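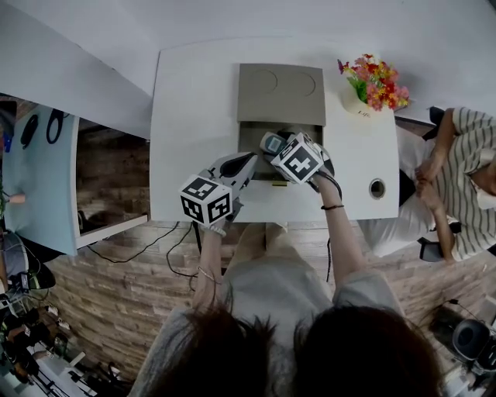

Figure 26. Carton on a white bench, operator standing at the near edge.

4.2 Setting up the Skota label printer

1. Place the printer on a level bench, 200 mm clear of the wall.
2. Lift the grey cover and load the roll, labels facing up.
3. Close the cover until both latches click.
4. Hold FEED until one blank label comes out.

Note: A full roll holds 1,000 labels. Reset the counter after each change — see section 4.5.

CAUTION: Switch off at the wall before cleaning the print head. Do not use metal tools.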